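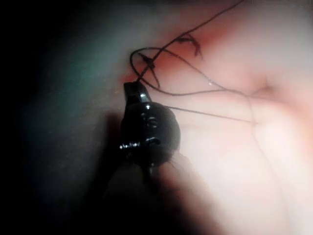
Wurar, 2011-03-18. Siete y pico de la mañana y la cola de la tasa ya da la vuelta al mercado viejo. Mujeres sobre todo. Bolsas de yute, un niño dormido en un hombro, recibos doblados en cuatro dentro del monedero. Se paga en ventanilla y en efectivo. Y se paga igual si vendes telas al por mayor que si vendes cilantro.

Ahí está el lío.

La ordenanza entró en agosto, de noche casi, última votación antes del receso. Una tasa fija por puesto: 269 al mes. Antes se cobraba por metro y por género, un sistema enredado y lleno de excepciones escritas a mano, pero el que tenía poco pagaba poco. Ahora la misma cifra para todos. «Simplificación», dice el preámbulo, tres veces en una página.

Izzati Simanjuntak vende tamarindo y pescado seco en la esquina norte, la que se inunda. Me atiende sin dejar de pesar.

—La tasa se come cuatro días. Los cuatro primeros del mes trabajo para la ventanilla. Luego empiezo.

¿Y antes?

—Antes, una mañana. Pregúntele a mi suegra, ella guardaba los papeles.

La suegra no está. Volvió a Mandagi con la hermana, que allí el puesto sale gratis si lo montas en el atrio de la iglesia.

## La carta

El atrio, justamente. La oposición a la tasa no salió del sindicato (el sindicato negoció una rebaja para los locales con persiana y se quedó tranquilo) sino de la oficina social de la diócesis. Dos mesas, un ventilador, una fotocopiadora prestada por las clarisas. Lejla Pavlović lleva allí las cuentas y desde el otoño también las quejas. Fue ella la que redactó la carta que se leyó en todas las misas del primer domingo de Cuaresma. Corta, seca, con números.

El número que más se repitió: de los puestos registrados, 758 facturan menos de lo que hace falta para que la tasa no les toque la comida. La frase es de la carta. El ayuntamiento contestó que el cálculo era «pastoral, no contable».

«Lo rehice tres veces», me dice Pavlović. Saca la carpeta. Columnas a lápiz, luego a boligrafo, luego otra vez a lápiz. «Si alguien encuentra el error, que venga. Hay café».

No fue nadie. Bueno, fue un concejal suplente, a título personal, y se llevó copia.

Dentro de la propia Iglesia tampoco hay acuerdo, conviene decirlo. Genivaldo Pimentel, diácono, párroco de hecho en el barrio del puerto porque no hay otro, leyó la carta entera y después añadió que los impuestos se pagan. Le silbaron dos bancos. A la salida me lo explicó andando deprisa, llegaba tarde a un entierro: que el dispensario del puerto lo paga el municipio, que las farolas también, que él no va a pedir en el púlpito que la gente deje de pagar. «Que paguen lo justo. Lo otro es hacer campaña». Y se metió en el coche.

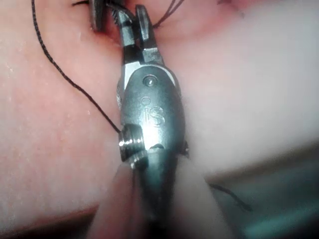 *Instrumento quirúrgico, detalle.*

## Los que prestan

Donde falta efectivo aparece quien lo presta. En la calle de atrás del mercado hay ya tres ventanillas de Ollby, cartel amarillo, abren a las seis. Adelantan la tasa y cobran por semanas. El contrato que me enseñó un vendedor de huevos, letra minúscula, suma 331 por lo que la ventanilla municipal cobra a 269. Por un mes. Si se retrasa, más.

La respuesta de las parroquias se llama Dilusum y es una caja de ahorro de las de toda la vida: libreta, sello, reunión después de misa de seis. Préstamos pequeños, sin interés el primer mes. Tiene 1.885 socios entre Wurar y Mandagi y un problema, que creció demasiado rápido. Danang Tarigan, el gerente, antes cajero de un banco comercial, habla con una calculadora en la mano y no la suelta.

—Nos piden para la tasa. Nacimos para semillas, para matrículas, para un techo. Si todo se va en tasa, en un año la caja es una oficina de recaudación con crucifijo.

Quiere poner un tope. La asamblea de marzo lo discute. Habrá gritos, dice, y le parece bien que los haya.

## Lo que se vota

Sobre la mesa del pleno hay dos enmiendas. La primera vuelve a los tramos, tres en lugar de los once de antes. La segunda, más tímida, deja la cuota fija y exime a los puestos de suelo, los que no tienen mostrador. La diócesis apoya la primera. El alcalde no ha dicho nada, su oficina devuelve las llamadas para decir que devolverá la llamada.

Endang Lubis, que enseña hacienda pública en el instituto tecnico y asesoró a los de los tramos, no se hace ilusiones. «La cuota fija es barata de cobrar. Un funcionario, un talonario. Los tramos piden inspectores y a los inspectores hay que pagarles». Calcula que aun así compensa. Le pido el cálculo por escrito y promete mandarlo.

Vuelvo por el mercado a mediodía. La cola sigue, más corta. Simanjuntak ya ha pagado, tiene el recibo sujeto con una pinza de la ropa al toldo, a la vista, por si pasa el inspector.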